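How to Bleach-Print a Thrifted Sweatshirt With Freezer Paper

By Petronella Naidoo

The first one I made was for a Loltcombe show, where the band had forgotten to order merch and I had forgotten to say no. We had a pile of dark sweatshirts from the Nerkwood thrift store, a bottle of bleach and an afternoon. Since then I have put 395 garments through this process, and most of them were improved by it.

You need no screen, no press and no talent for drawing. You do need some patience with a craft knife, and clothes you are prepared to lose. Include the ones you're wearing.

What you'll need

A dark sweatshirt, 100% cotton if you can find it
Freezer paper (the kind with one shiny side, not wax paper)
A craft knife with a new blade, and a cutting mat
An iron
Household bleach, plain, no scent and no "splashless"
A plastic spray bottle
Cardboard to go inside the sweatshirt
Old towels
Rubber gloves and eye protection
3% hydrogen peroxide from the drugstore, and a bucket

Pick the right sweatshirt

Read the label. Bleach takes the color out of cotton and mostly ignores polyester, so a blend will give you a faint ghost of your design, which you can sell as "subtle" if you have the nerve. Avoid wool, silk and anything with spandex, as bleach eats them.

Then test it. Dab a drop of diluted bleach on the inside of the hem and wait. Black almost never goes white. It goes orange, rust, a sort of wet-brick pink, or occasionally a green that suits no one living. Jacobus Baloyi refuses to test and claims to enjoy the surprise. He owns a lot of green sweatshirts.

Wash and dry the thing before you start, and skip the fabric softener.

Draw something you can cut

Chunky shapes win. Look for a silhouette you could recognize across a parking lot: a fat star, a fish, a drink with too much foam on it. Thin lettering will tear, and so will you.
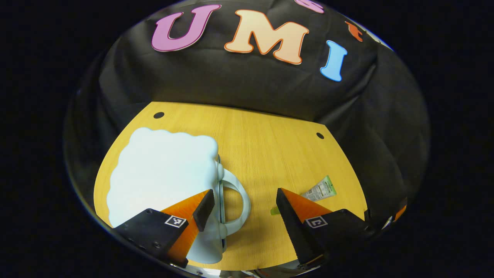 Ceramic beer mug with a good puffy outline to the foam.

Trace your design on the dull side of the freezer paper and cut it out on the mat. Whatever you remove is where the bleach will go. If you have closed shapes inside your shape (the hole in a handle, the middle of an O), save the little islands. I keep mine in a saucer, away from the fan, having learned about the fan.

If you would prefer the design to stay dark with a bleached cloud around it, use the cut-out piece and throw away the sheet. Less cutting, more drama. Kaisu Nieminen does all of hers this way and finishes before I've found my knife.

Iron it down

Slide the cardboard inside the sweatshirt so the bleach can't reach the back. Lay the stencil shiny side down and press with a hot, dry iron. No steam. Steam loosens the bond and you'll be chasing corners all day. Pay attention to the edges and the islands, then let it cool.

Cover everything else with towels, sleeves especially. Bleach mist travels farther than you'd think, and it has a real feel for cuffs.

Mix and spray

Do this outdoors, or with every window open. Gloves on, glasses on. Mix equal parts bleach and cold water in the spray bottle and label it, in large letters, before somebody mists the ferns.

Never mix bleach with vinegar, ammonia or any other cleaner. The fumes are dangerous, and I'm not being wry about that one.

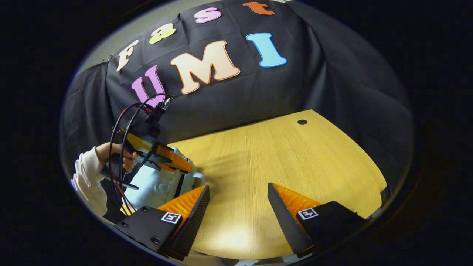 Give the bottle a few test squirts on a rag to clear the drips. Then hold it upright a forearm's length from the fabric and spray lightly. You want a fine speckle that builds up. If you can see puddles, stop and blot with a paper towel, because a puddle will creep under the stencil and turn your star into a potato. Wait 2 minutes between passes.

Watch the color. Some fabrics change while you're still putting down the bottle, and others sulk for ten minutes. Stop when it looks slightly darker than you want, as it will keep going while you congratulate yourself.

Stop the bleach

Peel off the paper and rinse the sweatshirt straight away in lots of cold running water. Rinse it until you are bored, then a little longer. After that, soak it in a bucket with one part peroxide to ten parts water for ten minutes to deal with what's left. Rinse again and machine wash it on its own.

People skip the soak. Lerato Jacobs skipped it on a whole batch for Prustgate, and by August the logos had holes in them. They sold out, but you can't plan on that.

If it goes wrong

Fuzzy edges: too wet, or the iron wasn't hot enough.
Nothing happened: polyester, or old bleach. It weakens in the cupboard.
A stray dot on the sleeve: add several more dots and call it a pattern.

Leave the used bottle rinsed out with the cap off, and don't put the stencil in your pocket to save it. It's still covered in bleach, and those were decent jeans.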